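3.2 Task and working procedure

The processor task was chosen by the student team of the Votora project after one term of simpler exercises with memory modules. The work place is a used server chassis with its motherboard left inside, so that the arm has to reach over the walls as it would in a repair shop. Before each attempt a student opens the load plate and the lever by hand. The robot then carries the processor to the socket and must lower it without sliding, as the contact pins bend very easily.
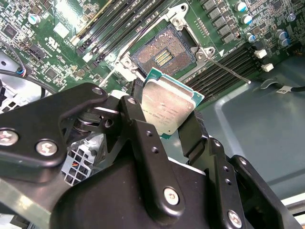 Figure 4. Wrist camera view of the processor held at an angle near the open socket.

The students controlled the arm in pairs, one at the handles and one watching the wrist view, and changed places after every tenth attempt. In total 473 attempts were recorded, of which 91 were set aside for testing.

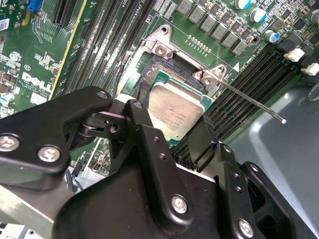
We asked both partners to stop when they did not agree about the direction of the processor. This rule made the sessions slower – some pairs complained about it in June – but the notes in the logbook became much better.
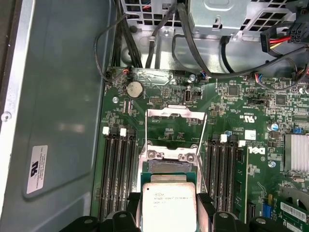

The allowed time for one attempt was 70 seconds, measured from the moment when the fingers close. An attempt was also ended if the processor touched the load plate. The same rules were later used in the Gounder course, where the beginners practised with a damaged board before they were given a working one.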